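Ticket 2228: Graduation seating portal dropping guest tickets
Opened by: Registrar's office, Costmont High School
Assigned to: Silviu Dumitrescu, district help desk
Priority: High
Status: Closed

Problem as reported

Seniors log in to the commencement page, pick their guest tickets, and get the green confirmation. When they log back in later, the page says they have no tickets. The registrar has had calls from parents since Wednesday morning. Each senior is allowed 7 guest seats in the gym. Some families printed their tickets before the tickets disappeared and want to know if the printouts are still good.

The office also reports that the cap and gown size form, which sits on the same page, saves fine for everyone.

First look

Logged in with the test student account. Picked four seats, got the confirmation, logged out, logged back in. All four seats were there. Repeated with the full allotment and got the same result. Could not make it fail.

Asked the office for the names of three students who lost tickets. All three are in the Prunden program, meaning they take morning classes at the Prunden career campus and afternoon classes at Costmont. Asked for three more names. Two of those were Prunden students and the third had transferred in from Stanow High in the middle of the year.

So this looks like students with more than one school on their record. The test account only has Costmont on it, and that explains why it worked for me.

Added Prunden as a second school on the test account and tried again. Seats saved, confirmation came up, and on the next login they were gone. I can make it fail now.
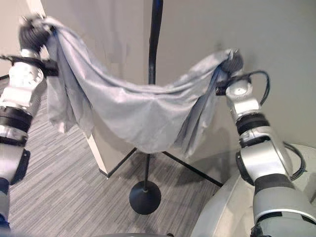

Where the tickets go

The seating portal does not keep its own list of students. It pulls the roster from the student records system every 15 minutes and matches on student number plus school code. A student with two schools gets two lines in the roster. The portal reads the Costmont line first and attaches the tickets to it. On the next pull it reads the Prunden line, sees the same student number with a different school code, and replaces the first line with the second. The tickets stay in the table but they point to a line that no longer exists.

That is good news for the families. The seat records have not been deleted. I ran the count and every confirmed seat is still in the table with its original row and number.

The bad part is that the portal shows those seats as open, so other families have been able to pick them. I found seats held twice in rows near the front on the left side. The gym floor plan has 700 guest seats and the portal was offering more than it should have.

Told the office to take the seating page down until this is fixed. They put up a notice at lunch. The size form is still up on a separate link.

Things tried that did not work

Cleared the portal cache. No change.

Turned off the roster pull. This stops new losses but also stops new students from showing up, and the office still has two late enrollments to add. Turned it back on with the page down.

Asked the records team to mark Costmont as the primary school for every Prunden student. They did. The portal ignores the primary flag. Checked the settings screen for a way to make it read the flag and there isn't one in our version.

Called Viklund, the company that makes the portal. Waited on hold, then left a message with the ticket number and a copy of the roster lines for the test account with the name removed.

Call back from Viklund

Their support person confirmed that our version handles one school per student. A later version handles more than one, but they do not recommend upgrading this close to an event. I agree. The upgrade changes the ticket layout and the office has already ordered the card stock.

Their suggestion is to filter the roster before it reaches the portal so that each senior has one line. We can do that on our side. The filter should keep the line for the school that will grant the diploma. For Prunden students that is Costmont. For transfers it is whichever school has no end date.

Fix

Wrote the filter and ran it against a copy of the roster. Compared the result with the registrar's printed graduation list. Two mismatches:

1. A student who finished early in the winter and has an end date at Costmont. The filter dropped this student. Added an exception for early finishers, who are on a separate list the counselors keep.

2. A student listed under a nickname on the printed list. Same student number, so there is nothing to fix in the portal. Let the office know in case the name is wrong on the diploma order.

Put the filter in place and waited through three roster pulls with the test account. Seats stayed put each time. Pointed the stranded tickets back to the right student lines. Spot checked the six students from the original reports and all of them have their tickets back in the same rows they picked.

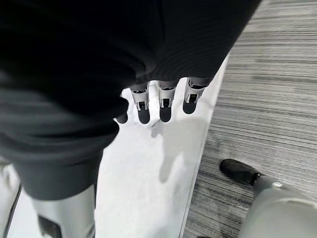 Gray fabric, close view toward the floor

Double-held seats

The office decided that whoever confirmed first keeps the seat. The second family is moved to the nearest open row and gets an email with the new seat numbers. I built the list from the confirmation times. The registrar will read it over before anything goes out, as some families asked for aisle seats or the wheelchair row and I can't see those requests from here.

None of the double-held seats were in the wheelchair row.

Printed tickets

Printouts from before the fix are good unless the family gets the email. The door scanners read the ticket number and not the school code, so an old printout and a new one will scan the same. Tested this at the help desk with one of our two scanners. The other one needs a battery and has its own ticket.

Notes for the office

The page is back up. Please do not use the Refresh Roster button on the admin screen. It skips the filter and will bring the problem back until the next scheduled pull. If a student needs to be added right away, send us the student number and we will do it from here.

The choir and band seats are blocked out by hand and were not affected. Stage seating is not in the portal.

If a parent calls and says the page shows no tickets, ask them to log out completely and close the browser. One parent had an old page open on a phone and was looking at that.

Follow-up

Office reports no new calls about missing tickets. One call about a moved seat, settled by the registrar.

Stanow High uses the same portal and has Prunden students as well. Sent them a copy of the filter with a note on the early finisher exception. They have not opened their seating page yet.

Upgrade request filed with Viklund for September, after summer school rosters are cleared out. The filter can come off then. Leaving a note in the roster job so whoever does the upgrade knows it is there.

Closed by S. Dumitrescu

4 comments
0 shares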